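How to clear a work table and get clear plastic boxes clean enough to label

Quick one. Had a few people ask how I do the table reset, so writing it down before I forget again. Works for a desk, craft table, shared bench, whatever. Light wood top is what I have, so that's what this is written for. Dark tops show dust more and you'll want to wipe twice.

What you need

Two microfiber cloths, one damp one dry
Dish soap, the plain kind
A bowl of warm water
Old plastic card for scraping
Cooking oil, a drop or two
Clear plastic boxes with lids, long ones if you have them
White labels, small
Scissors, tape, a pencil

Boxes: I buy the long Sostano ones. 290 mm is the size I use for nearly everything. The 228 is okay for clips and small stuff but you end up with too many of them and then you've got a box problem instead of a mess problem. Any brand's fine. Just get them all the same so they stack.

Step 1. Everything off

All of it. Don't clean around things. Put it on a chair, on the floor, on a tray, doesn't matter. If you leave the one pile you "need" it will still be there next January.

Don't sort yet. Sorting while you clear is how this takes all afternoon.

Step 2. Dry wipe first

Dry cloth, go with the grain. Crumbs, eraser bits, pencil dust. If you go in wet right away you just make paste. Do the edges too and run a finger around the cable hole if your table has one. Stuff collects on the lip. Pull the plastic ring out if it comes out easily, wipe it, push it back. If it doesn't come easily leave it alone, I cracked one.

Step 3. Old tape

Tape on the edge of a table: decide if it's there for a reason. Marks for where something goes, keep. Leftover from something, off.

To get it off, pull low and slow, back over itself, not straight up. Straight up can lift the finish. If it leaves gum behind, one drop of oil on the cloth, wait two minutes, scrape with the plastic card, then soap and water to get the oil off. Not a knife. Not the rough side of the sponge either.

Step 4. Damp wipe

Small squirt of soap in the bowl. Wring the cloth out hard, should feel barely damp. Wipe the whole top in long strokes, then dry it right away with the other one. Water sitting on the cable hole edge is bad news because that's usually where the raw wood is.

Let it air ten minutes. Go do the boxes.

Step 5. Wash the boxes

Clear boxes look gross fast, it's mostly fingerprints and old label glue. Soak in warm water (not hot, thin ones warp), rub the glue off with your thumb, rinse, dry with a cloth that doesnt shed. Paper towel leaves fuzz in the corners.

If it's cloudy after that it's scratches. Nothing you can do, use it for batteries.

One box goes back in the middle of the table first, by itself. I know that sounds fussy. It gives you a spot to work from and everything you sort from here goes into it or away from it.
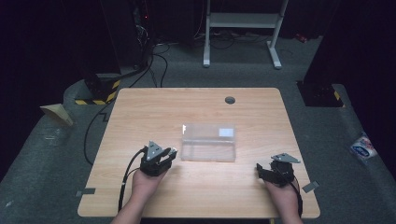 Then bring the pile back in handfuls. One handful, sort it, next handful. Three places for things to go: box, trash, somewhere else in the house. "Somewhere else" gets a bag and the bag leaves the room when you're done. Not later. I had a bag by the door for most of a winter.

When the first box is full, lid on, label, next box.

Step 6. Labels

Upper right corner of the box. Always the same corner, so when they're stacked you read down one line.

Small labels. Big ones cover up what's inside and then why did you buy clear.

Pencil, not marker, at least for the first month. You will change your mind. I had "cables misc" on three seperate boxes.

Keep it to two words if you can. USB cables. Pens blue. Screws short. No "stuff," no "various."

Wipe the corner with a dry cloth before you stick it. If the plastic is even a little damp the label curls by the next morning. The Nerisham labels hold okay, come off in one piece too. There was a roll of 3000 on sale once and I am still using it.

Step 7. What goes back on the table

As little as you can stand. Lamp if you need it. One box, the one you're using today. Something flat to write on. Rest goes on the shelf.

My rule is you should be able to put both forearms down without moving anything. If you can't, take one more thing off.

Cards, loose sheets, instruction leaflets: they creep back first. Give them one corner. Far left works if you're right handed. When the corner gets thicker than your thumb, go through it.
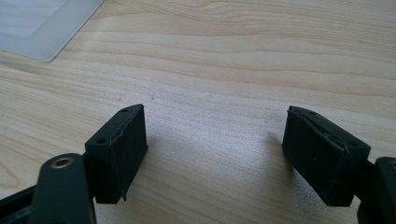 Far corner for anything flat and white, the rest of the wood left bare.

Step 8. The floor, quickly

People skip this. If there's carpet under the table, vacuum now, after the top, because everything you wiped off went down there. Pick up scrap paper and cardboard by hand first. Cables on the floor: move them to one side so you're not rolling a chair over them.

Problems

Streaks on the wood. Too much soap. Go over it again with plain water, wrung out, then dry.

Sticky patch that keeps coming back. Probably glue in the grain. Oil trick again, leave it five minutes this time.

Lids don't fit after washing. Water was too hot. Try the lid from another box, sometimes they're just swapped.

Boxes slide around when stacked. Two little dots of rubber on the lid. The Rastunness shelf liner cut into squares also works and it's cheaper.

Table looks blotchy in bright light. Pale wood does that. Look at it from the other side before you start scrubbing.

How often

Dry wipe, end of the day, takes a minute. Damp wipe once a week. Full reset with everything off, every couple months or when you can't find the scissors.

Will add the drawer version when I get to it. Drawer's worse than the table was.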